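Three Grippers, One Bottle of Juice

I've been wrong about grippers for most of my working life, and it took a cheap simulator and a very stubborn bottle to show me. I'd always figured the arm was the part you agonized over and the hand was the part you ordered on a Friday afternoon from whoever had stock. Tanko Ekwueme, who I share a workshop with, has been telling me otherwise since June. So last month we cleared the calendar, picked three hands that fit the same wrist, and ran all of them in simulation before spending a cent on shipping. 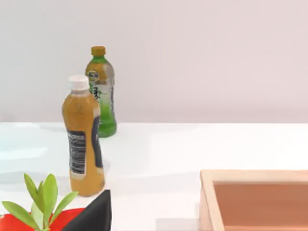

3 min read

The candidates were the Stivari (two flat fingers, parallel jaw, as plain as a stapler), the Rerko (two fingers again, but with soft pads that wrap a little), and the Onuoha, a three-finger thing I wanted to win because it looks fantastic. The jobs were simple. Grab a drink bottle by the body, move it to a wooden tray, let go without a disaster. Then press a red button. We split 2000 runs between them and went to get lunch.

Bottles are mean! They're round, they're tall, and with two of them standing one in front of the other, the hand has to get around the first to reach the second. The Stivari did fine on the front one and then knocked it flat over and over on the way to the back one. Its fingers open wide, great for grabbing, lousy for sneaking past a neighbor. The Rerko was slower to close but so much calmer, and you could be pretty sloppy with the approach angle and still come away with something in your hand.

The Onuoha, my beauty, racked up 488 failed grasps, more than the other two put together. Some of that was my fault (I'd set the third finger to close too early, and Tanko let me stew on it for a whole afternoon before pointing at the line in the config). We fixed it and it got better. It still didn't catch the Rerko.

Then came the button, and I'd assumed this one was a freebie. You close the fingers, you push down, you're done, right?

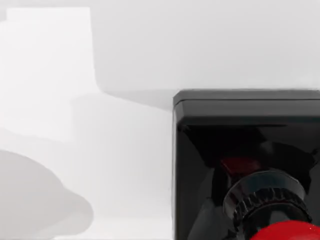 Well, a closed pair of flat fingers makes a nice blunt poker, so the Stivari walked it. The Rerko's pads squish, and in our setup that squish ate just enough travel that the press didn't always register. We ended up adding 3 millimeters to the push depth and it behaved after that. The Onuoha has no good way to make a point, so we had it press with one finger, which looked a bit like my dad typing.

We ran everything on a Gosar controller with the same speed limits for all three, and I'd really urge you to do the same. Our first 23 runs were useless for comparing anything, all because I'd left the Stivari on a faster profile.

Would I trust a simulator on squishy pads? Only so far. Friction is a number you type in, and ours came out of a spec sheet. But for ruling things out it was terrific, and the Rerko is the one we've ordered. It's due on 16th December, and Tanko has already started saving bottles.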